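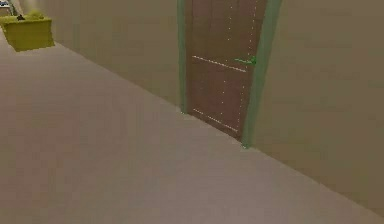 A view from the Narent hallway simulator: closed door, green frame and lever handle, planter farther down the hall.

Narent Hallways

A small set of simulated hallway episodes for learning to find and approach doors

Welcome, and thank you for stopping by! This README covers the data, the simulator settings we used to make it, and the results we got with our baseline, which we call Alcaraz. We have tried to write down everything we wished other people had written down for us, so it runs a bit long. If you only want to load the files, skip ahead to "Getting started" and come back when something puzzles you.

What we were after

Our mobile base at the Laltport lab had a habit of stopping in the wrong place in front of doors. It would get close enough to touch the handle but too far to one side to pull, or it would square itself up nicely to the wrong stretch of wall. We wanted a cheap way to ask how much of that trouble came from perception and how much from control. The answer we settled on was a deliberately plain simulated building, where a policy sees a low-detail hallway and has to put itself in a good spot in front of a named door. Opening the door is a separate problem and is not part of this release.

The plain look is a choice we argued over for quite a while. An earlier version had much fancier walls and floors, and policies trained on it took to the wallpaper like old friends and then fell apart when we changed it. With flat walls and a smooth floor there is much less to latch onto, and the handle and door frame have to carry more of the load. Whether that is the right trade for your robot is something you will want to test for yourself.

What is in the release

There are 2197 episodes, of which 1606 are for training. The rest are held out, and they come from floor plans that never appear in the training part. Please keep them apart! We made the mistake of splitting by episode in our first internal version, and the scores were lovely and meant nothing at all.

Each episode folder holds:

frames/ – color images from the base camera, numbered in order
poses.csv – position and heading of the base at each step
actions.csv – forward and turning velocity commands
goal.json – which door was asked for, and the pose we count as correct
layout.json – walls, doors and clutter for that floor plan
notes.txt – usually empty, sometimes a remark from whoever checked the episode

The camera has a random tilt and roll at the start of each episode, and it keeps that offset until the end. Our real base carries its camera on a mast that sags over time, and we wanted policies to get used to a hallway that leans. Walls can end up running steeply across the image, and a door may look like it is about to fall over. If your loader straightens images automatically, turn that off for the baseline numbers below.

Clutter is light. Planters and a few other small props are placed along the walls, and none of them move. They are there mostly to give the policy something bright that is not a door.

How the episodes were made

A planner with full knowledge of the layout drives the base from a random starting pose to the goal pose. We then add disturbances by nudging the heading at random moments and letting the planner recover, so that the data contains some getting-back-on-track and not only perfect driving. The nudges are marked in actions.csv with a 1 in the last column. You may want to drop those rows when training by imitation, because the nudge itself is not something you want copied (the recovery after it is the useful part).

Every held-out episode was watched by a person from start to finish. Training episodes were only spot-checked, so you may well find an odd one.

The Alcaraz baseline

Alcaraz is a small convolutional network with a short memory, trained by plain imitation. It takes the current image and the goal door, and gives back the two velocity commands. We count an episode as a success when the base stops within 15 centimeters of the goal pose and is facing the door.

In the held-out hallways it does well when the goal door is in view from the start. When the door is out of view at first, it gets noticeably worse, and most of the failures are of one kind: it finds a door, is very pleased with itself, and parks in front of it without checking farther down the hall. Adding more memory helped a little. Training without the heading nudges hurt more than any other change we tried.

We also ran the policy on the real base in our Prukport building, where the doors are a different color and the floor is shiny. It steered toward doors more often than we expected but seldom stopped in the right place. We are not giving a success rate for those runs, as we changed the camera mount halfway through and the two halves should not be lumped together.

Getting started

Unpack the archive somewhere with room to spare, then:

pip install -r requirements.txt
python check_files.py --root path/to/episodes
python train.py --config configs/alcaraz_small.yaml
python evaluate.py --split heldout

The checker is slow, but do run it once. Several of our own head-scratchers came down to a half-copied folder.

Known problems

Episode 670 has a goal pose inside a planter. We left it in so that episode numbers stay stable, and evaluate.py skips it.

Images are a little soft, particularly along door frames and where the floor meets the wall. This comes from the renderer's smoothing pass. Edge-based methods may need gentler thresholds.

Door panels are drawn as dotted lines on a flat surface, so there is no real depth to them. Please do not use this data to judge depth estimates on doors.

All handles are levers. A policy trained here has never seen a round knob.

Changes

December: fixed the sign of the turning velocity in the left-hand floor plans, redid the held-out split, and added notes.txt. If you downloaded before this, please get a fresh copy – the old turning values will quietly ruin your training.

Questions and corrections are very welcome through the issue tracker. It helps us a great deal if you include the episode number and the output of check_files.py.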